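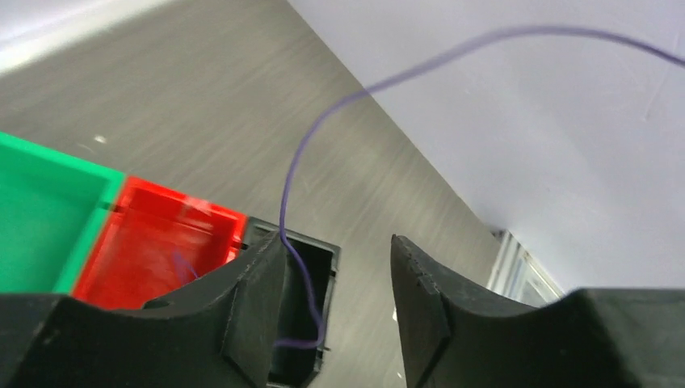

Loma-Kabelreste ist eine Bildsammlung zum Sortieren von Kabeln und Drähten in offene Kunststoffkästen. Sie entstand beim Aufräumen einer Elektronikwerkstatt, in der sich über Jahre Litzen, Messleitungen und Drahtabschnitte angesammelt hatten. Die Kästen stehen nebeneinander in fester Reihenfolge: grün, rot, schwarz. Lange dünne Drähte wie der violette, dessen unteres Ende im schwarzen Kasten liegt, führen in der Sammlung das Merkmal "ragt_heraus", solange ein Teil über den Rand hängt.

Inhalt

Die Sammlung umfasst 2.507 Bilder aus 30 Durchgängen. Ein Durchgang beginnt mit einem Haufen Material neben den Kästen und endet, wenn der Haufen weg ist oder die Kästen voll sind. Die Durchgänge sind unterschiedlich lang. Durchgang 16 wurde nach der Hälfte abgebrochen und ist trotzdem enthalten.

Ordnerstruktur

bilder/ -- alle Aufnahmen, nach Durchgang sortiert
listen/ -- je Durchgang eine CSV-Datei mit Kasten, Materialart und Merkmalen
fuvura/ -- Konfiguration für das Beschriftungswerkzeug Fuvura
AENDERUNGEN.txt

Belegung der Kästen

grün: Kabel mit Stecker an mindestens einem Ende
rot: kurze Abschnitte ohne Stecker
schwarz: lange Einzeldrähte und alles, was sich verheddert hat

Die Zuordnung gibt das Ziel vor. In den Bildern liegt nicht jedes Teil dort, wo es hingehört. Fehlwürfe wurden stehen gelassen und in der Spalte "falsch" mit 1 markiert. Ob ein Abschnitt als kurz gilt, wurde nach Augenmaß entschieden -- bei Grenzfällen widersprechen sich die Listen gelegentlich.

Bekannte Mängel

Die Ränder des roten Kastens spiegeln bei Deckenlicht. Drähte hinter einer Kastenwand sind oft nur als verwaschener Farbfleck zu erkennen; solche Stellen tragen das Merkmal "unsicher". Bei stark gewellten Drähten ist der Verlauf teilweise verdeckt, die Linie in Fuvura wurde dann nicht ergänzt. Die Listen der Durchgänge 1 bis 3 verwenden noch die alte Bezeichnung "Box" statt "Kasten". Beim Einlesen bitte beides zulassen.

Verwendung

Gedacht für Versuche zur Erkennung dünner, biegsamer Gegenstände und zur Zuordnung nach Kasten. Für Aussagen über Leiterquerschnitt oder Isolierung taugen die Daten nicht, beides wurde nie gemessen.

Version

Stand März. Die Vorgängerfassung lief unter dem Namen Bogdan und hatte keine Merkmale für herausragende Enden. Wer noch mit Bogdan arbeitet, sollte die Listen komplett austauschen, die Zeilennummern stimmen nicht überein.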